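Pledside Kitchen: progress report on the Grurneo small grant
Period: from September up to 15th February

Hello again! You asked for something short this time, so I'll try, but there's rather a lot to tell you about bottles.

Where we are with the money

We've spent £626 of the grant so far. Most of that went on the food waste side of things (the bin, the liners and the sign-up leaflets for Dorker Street) and the rest on cleaning bits. I've kept all the receipts in the blue folder and can scan them whenever you like.

Bottles

This is the part I was most worried about in the last report, and it's still the untidiest. Plastic water bottles get everywhere, the floor by the cabinet included, and they need picking up before anyone can sweep.

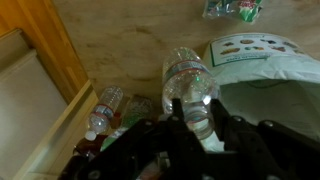 The food waste bin

I'm so pleased with this one. The white bin with the green flip-up lid lives on the butcher-block table now, and the label on the front has little pictures of food scraps, which saves a lot of explaining to new people! We had 27 households signed up by Christmas and more have asked since. The one grumble is table space. The big wooden bowl and its striped cloth share that end, and bottles drift over there as well.

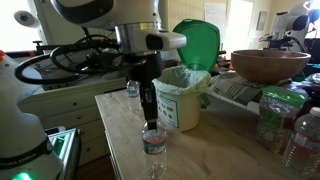 Cleaning supplies

We'd budgeted for sponges and I'm glad we did, as the tabletop marks easily and wants a good scrub most evenings. I'd also like to sand and oil it in the spring if there's anything left over.

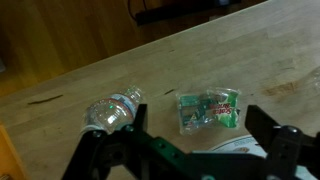

A Scotch-Brite sponge pack and a bottle for recycling, on the worktop

The Yusuf scheme (our bottle collection, for anyone new reading this) has taken in 192 bottles so far, against the 150 I promised you, so hooray for that. I'd like to get a proper crate for them before the next report, with a lid if I can find one cheaply. 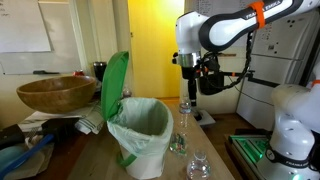 I've asked for prices on crates from two places and the better one was £10 each, delivery included. If you're happy for me to move that across from the leaflet money, just drop me a line and I'll order a couple. The leaflets themselves are nearly gone, by the way, and I'll send you the new wording before we print any more.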